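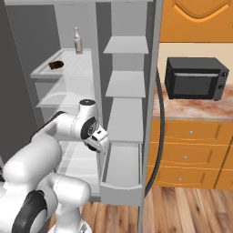
Figure 1. Kitchen environment, refrigerator task. Simulator render with the arm in the lower compartment.

Simulated Manipulation, Unit 2: The Refrigerator Task
Course notes, February 2022
Instructor: Stavros Shehu
Lab assistant: Domingo Mansilla

2.1 Purpose of the unit

Unit 1 dealt with a single arm over a flat table. The target was always reachable from above and the only obstacle was the table surface. This unit moves to a kitchen environment in the Vallow simulator. The arm has to work inside a refrigerator with the door open, so the free space is bounded on several sides and most straight-line paths from the home pose end in a collision.

Students should be able to do the following by the end of the unit: write a reach function that respects shelf and door geometry, log a run in the course format, and explain a failed run from the log alone.

2.2 Workspace

Figure 1 shows the parts of the environment that matter for planning. The compartment is divided by glass shelves. The open door is on the right side of the opening and carries its own shelves, with a deep bin at the bottom. In the pose shown, the gripper points downward and sits just left of that bin.

The collision model treats each of these as a separate body:

Refrigerator shell, including the left side wall
Interior shelves
Door panel
Door shelves and bottom bin
Floor

Do not merge the door panel with its shelves. Students who did this in the past got a single convex hull around the whole door, and the planner then rejected poses that were free. The bottom bin is open at the top, and a convex hull closes it.

Glass is a rendering property only. A shelf that looks transparent is solid to the planner. Conversely, the depth channel in Vallow returns the surface of the glass by default, so a point cloud taken from above will show nothing beneath a shelf even when the color image does. If your method depends on depth through glass, state this in the report and say which flag you changed.

The counter, cabinets and microwave are outside the task volume. They remain in the collision model at low resolution. Leave them in.

2.3 Objects

The objects on the upper shelf are loaded from the object list at the start of each run. The two kinds used in this unit are a tall bottle and a small irregular food item. They call for different grasps.

The bottle is narrow at the neck and wider at the body. Grasping at the neck gives a good closing width but a long lever arm to the center of mass, and the bottle will swing when the arm accelerates. Grasping at the body is more stable but requires the gripper to enter nearly level, which brings the wrist close to the shelf.

The food item has a lumpy mesh with no useful symmetry. Contact normals vary a great deal over a short distance. Use the simplified mesh for planning and the full mesh for contact. Using the full mesh for both will work but is slow.

2.4 Reach procedure

a. Read the door angle from the state vector. Do not assume it is the same as in the last run.
b. Compute the pre-grasp pose outside the opening.
c. Plan from home to pre-grasp with all bodies active.
d. Plan from pre-grasp to grasp with a reduced step size.
e. Close, wait for the contact flag, and lift before retracting.
f. Retract along the entry path in reverse.

Step f is often skipped. A new plan computed with an object in hand may be shorter, but the attached object has to be added to the collision model first. Until Section 2.7 has been covered in class, use the reversed path.

The planner is limited to 4,000 iterations per query. A query that reaches the limit returns the best partial path, and the return code has to be checked. A partial path that is executed without checking usually ends with the forearm against the door shelves.

2.5 Elbow configuration

For most targets in the lower compartment there is more than one joint solution. Elbow-high solutions keep the forearm clear of the bottom door bin but can bring the elbow up against the shelf above. Elbow-low solutions have the opposite problem. The solver returns the solution nearest to the current joint state, so the result depends on where the arm was before the query. Set the seed explicitly.

Mansilla has posted a table of seeds for the standard base position. If you move the base, the table does not apply.

2.6 Logging and evaluation

Each submission is run 20 times with the object positions varied. A run counts as a success if the object is held above the shelf surface with no recorded contact between the arm and any refrigerator body. Touching the door is a failure even if the object is retrieved.

The reference set contains 1,170 logged runs from earlier terms. It is stored under Sustino in the course directory, in the same format as your own logs. Use it to check your log reader before writing anything else.

Report for each failed run: the step (a to f) at which it failed, the two bodies in contact, and the joint state at first contact. Screenshots are optional and are not graded.

2.7 Reading

Szczepańska, chapter on planning in confined spaces. Skip the section on mobile bases.
Ilex user guide, sections on attached objects and collision groups.
Unit 1 notes, section on return codes.

2.8 Exercises

1. Derive the clearance between the wrist and the upper shelf for a level grasp on the bottle body. Give it as a function of grasp height.
2. Replace the door collision bodies with one convex hull. List the goal poses in the test file that become infeasible.
3. Run the lower compartment targets with both elbow seeds. Plot minimum clearance against target depth.
4. Modify step f to plan a new path with the attached object. Compare path length and planning time with the reversed path.

Exercises 1 and 2 are to be handed in with the Unit 2 code. Exercises 3 and 4 carry over to Unit 3, where the door is no longer held at a fixed angle during the run.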